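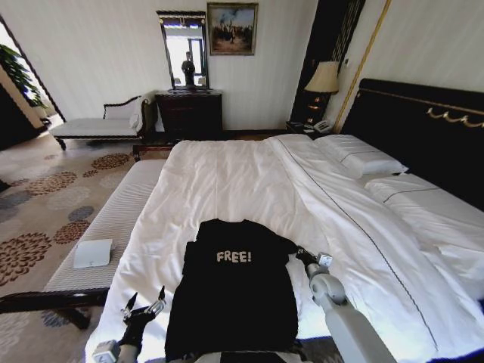

Gumaro Solís wrote back on the draft of these slides that I should stop calling it a folding problem, because the folding part has worked since October and what we keep fixing is the software that decides when to start. He's right, so the title changed. If your program still says "Folding," it's the same talk.

Slide 1. Title

Say name, say Dradusex. Thank Damián Trujillo for the planner work, most of slides 4 to 6 is his. Questions at the end, except if a term is unclear, then stop me.

Slide 2. The setup

Two arms, two grippers, one head camera. Garment on a bed. Bedding is soft, so the work surface moves when you press on it. On a table you can assume a plane and be wrong by a couple of millimeters. On a duvet the plane assumption is wrong everywhere and changes after each contact.

Software is three processes:
Perception, called Witby. Takes the head image, gives a garment mask and keypoints.
Planner, called Stondach. Takes keypoints, gives a pair of grasp points and two arm paths.
Controller. Runs the paths, watches force at the wrists, can stop.

They talk over a plain message bus. No shared memory. We tried shared memory and spent two weeks on a bug that went away when we took it out.

Slide 3. Perception

Keypoints for a T-shirt: two shoulders, two sleeve tips, neckline center, two hem corners. Each one comes with a confidence. The hem is the one to talk about. When the shirt is near the foot of the bed, the hem corners are often outside the image. The first version guessed them anyway and gave high confidence. The planner believed it.

Fix: a separate output for "not in view." It has its own label in the training set. We relabeled 3968 images for this. It took longer than the model change, which was one extra output and a new loss term.

Large prints on the chest help with orientation. Plain black shirts are worse. Front and back get mixed up, and wrinkles in black cloth have low contrast. Exposure is now set on the garment mask and not on the whole image. On white bedding, auto exposure makes a black shirt into one flat dark shape.

(If somebody asks about depth: yes, we have it, it's noisy on dark fabric, we use it for height over the duvet and little else.)

Slide 4. Planning two arms

Go slow here, people get lost.

The old planner planned left arm, then right arm around the left. Simple, and fine when the grasp points are far apart. When a sleeve is folded in, the points get close and the second arm has no path. It would fail after the first arm had already moved.

Stondach plans both together. Budget is 248 milliseconds per plan. If it runs out of time it returns nothing, and the controller holds position. Holding is cheap. Damián argued for returning the best partial path, we tested that, and we took it out again.

Slide 5. When to start

This is Gumaro's point. The planner used to fire as soon as all keypoints passed the threshold. One good image was enough. But an image taken while an arm is still passing over a sleeve can produce a good-looking set of points that are wrong.

Now the keypoints have to agree across 18 consecutive images, and both arms have to report zero commanded velocity during that time. It adds a short pause before each grasp. In a demo it looks like the robot is thinking. Leave that out if running late.

Slide 6. Contact

Grippers close on two things by mistake: the duvet and the second layer of the shirt. Wrist force tells you about the duvet, because lifting it pulls hard early. It doesn't tell you much about the second layer. For that we lift a little, take a new image, and compare the mask outline to what the planner expected. If it differs too much, open, back off, plan again.

The compare threshold is one number in a config file. We have changed it 38 times. Show the git log here.

Slide 7. Tooling

Replay tool is called Valdebenito. It feeds recorded bus messages back into any one of the three processes with the other two turned off. Nearly all of the bugs on the earlier slides were found this way, at a desk. Record timestamps at the source and not at the logger. We got that wrong at first and the early logs can't be replayed properly.

Slide 8. Open items

Inside-out shirts. No detector yet.
Head camera calibration drifts over a long session. We check it each morning by hand.
Hem off the end of the bed: perception now says so correctly, but the planner has no action for "pull it up first." Damián has a branch.

Leave slide 8 up during questions. Backup slides are timing plots, only if asked.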